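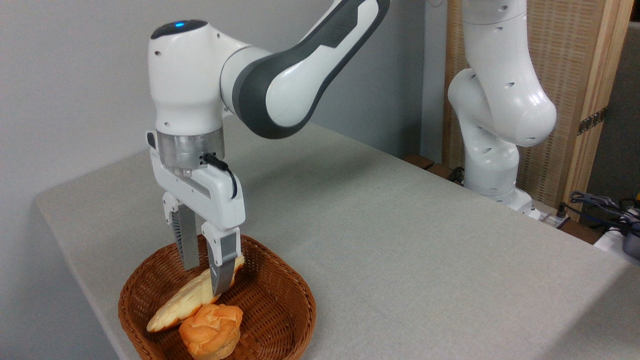 One reader wrote in to ask why the bread at her breakfast table is crunchy on the outside when the dough she helped knead was soft all the way through. She also wanted to know why bread so often comes in a basket and not in a bowl. Both questions are about the same thing, and that thing is water.

What is a crust?

Bread dough is mostly flour and water. When it goes into a hot oven, the outside heats up first. Water on the outside turns to steam and floats away. The middle of the loaf heats more slowly and keeps much more of its water, so it stays soft.

Once the outside is dry enough, it gets hotter and starts to turn brown. Browning changes the taste as well as the color. If you eat a piece of crust and then a piece from the middle, you will notice they don't taste the same, even though they came from the same dough.

Why do some loaves have cracks?

Dough gets bigger in the oven. Gas bubbles inside it swell up and push outward. If the outside has already gone stiff, it can split. Bakers often cut a line in the dough with a sharp blade so that it splits where they want it to.

Some sweet breads crack for another reason. The baker lays a thin sheet of cookie dough over the bread dough. The bread dough puffs up a lot. The cookie dough doesn't stretch very well, so it breaks into little islands with gaps between them. A Japanese bread called melon pan is made this way. Most melon pan has no melon in it. Many people think the name comes from the lines on top, which look like the skin of a melon.

Why a basket?

When a loaf comes out of the oven, steam keeps leaving it for a long time. Put a warm loaf in a deep bowl and the steam has nowhere to go underneath. It turns back into water, and the bottom of the bread gets soggy.

A woven basket has small gaps between its strands — air can get in and steam can get out. A low basket with sloping sides works well at the table too. Air reaches the bread from the top, and small hands can reach it without knocking anything over.

What is wicker?

Wicker is a way of weaving, and it is also what we call the things made by that weaving. People use willow, rattan or other bendy plants. Stiff pieces make the frame, and thinner pieces go over and under them, row after row. The rim is often made thicker, because that is the part people grab.

Try it yourself

You need 3 slices of the same bread, a plate, a basket or a wire rack, and a plastic bag. Put one slice on the plate, one in the basket, and seal the last one in the bag. Wait 24 hours. Press each slice gently with a clean finger. Which one is the softest? Which side of the slice on the plate is drier? Write down what you find, and ask an adult before you eat any of them.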